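Oil finish on a light wood tabletop - how long before normal use?

Bushra Rind
I sanded a butcher-block top to 180 grit and put on two coats of Cladgate hardening oil. The can says 35 hours between coats but gives no figure for full cure. Can I put cups on it now? I would also like to keep the pale color.

Ashwin Salian
Give it a week. Mine was fine.

Vimala Kamath
Dry to the touch and cured are separate stages. A hardening oil cures by taking up oxygen, and the rate depends on film thickness, temperature and air flow. Wipe off all excess after 20 minutes. Allow three weeks before standing water or hot cups - longer in a cold room.

On color: most oils darken pale wood slightly. Test the underside first. Going up to 400 grit reduces the darkening but also reduces uptake, so expect a thinner film. Lay used rags flat outdoors to dry, as they can self-heat when bunched up.

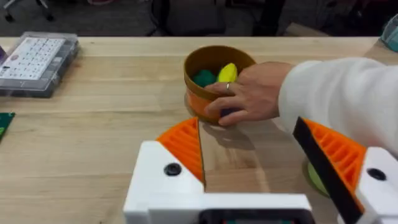
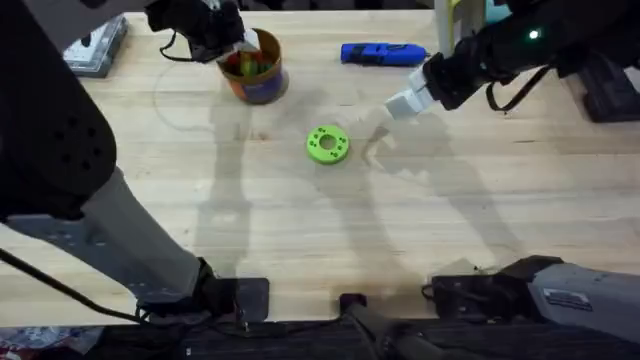

Last edited by Vimala Kamath, 6 October 2018

Pale wooden tabletop in both. Smudges like the faint ones in the second usually respond to a damp cloth, wiped along the grain.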